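Home | Stories | Science | Try It | Games | For Teachers

How Do You Teach a Robot to Open a Basket?

At Watik, teaching a robot starts with people. Natália Brandão works there, and on the Monday in April when our group visited, she met us at the front door and told us to leave our backpacks on the rack.

Watik is a robotics lab. It doesn't build cars or rockets. The people there want robots to help with small jobs at home, like putting away spoons, picking up socks and closing boxes. Those jobs sound easy. You have been doing them for years. For a robot they are hard, and we came to find out why.

Natália started with a question. "How would you explain picking up a cup to someone who has never had a hand?" One boy said, "You just grab it." She asked him how hard to grab. He said, "Medium." She asked how a robot would know what medium is. He thought about that for a while.

In the old way of working, a person wrote a long list of steps for the robot to follow. Move forward. Stop. Close the fingers. That works well in a factory, where the parts come down the line in the same spot every time. It works badly in a kitchen, where the cup is always somewhere else.

So the lab uses another way. People do the job themselves, many times, and the computer learns from those tries. The tool they use is called a gripper. It has two fingers that open and close, and you hold it by a handle. A camera on the tool records what is in front of the fingers.
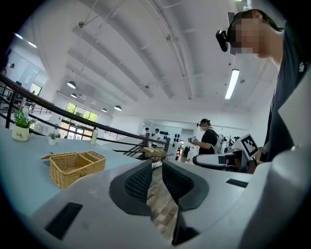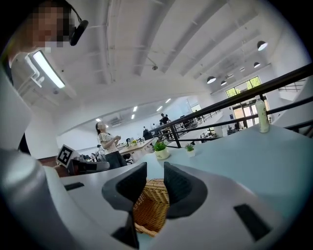 The basket at Watik, during the work upstairs.

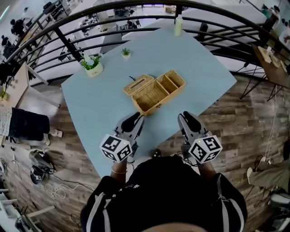
A robot has to learn a lot about a basket before it can be trusted with one. It has to find the edge, close its fingers on the edge, and pull in the right direction. If it pulls the wrong way, the whole basket slides. A lid on a hinge makes the job harder, since the lid swings in a curve and the fingers have to follow that curve. The woven basket on the blue table, with its lid flipped open and two grippers pointed at it, also has a divider inside. A robot putting something into a basket like that must choose a side and then keep clear of the divider on the way in.

Some of the tools carry black-and-white square patterns. These are called markers. A computer can find a marker in a picture very quickly, and from its size and slant it can work out where the tool is and which way it is turned. You can try the idea with a playing card. Hold it close to your eye and then far away, and tip it to one side. Its shape seems to change, and your brain uses the change to tell where the card is.

After the talk we got a turn with practice grippers. We had to move 18 wooden blocks from one tray to another in two minutes. Most of us moved five. The best score was seven. It is strange to pick things up when you can't feel them, and blocks kept tipping over. Natália said dropping things was fine, and that her own first day was worse.

Next she showed us Ivov, the lab's computer program. Ivov looks at the recordings and learns which moves go with which views. One good try teaches it very little. It needs a great many, done by different people, with things set down in different places. Then the program is tested on a robot arm named Tavares, which has its own room and a yellow line on the floor that visitors stay behind. Tavares picked up a sponge, missed the bowl, and tried again.

WORDS TO KNOW

Gripper: a tool with fingers that open and close.
Marker: a printed pattern that a computer can find easily.
Data: facts or recordings that a computer can learn from.

TRY IT AT HOME

Put on thick mittens and ask a friend to set a box with a lid on the table. Open the lid with one hand. Now have your friend turn the box and try again. Did you move your arm the same way both times?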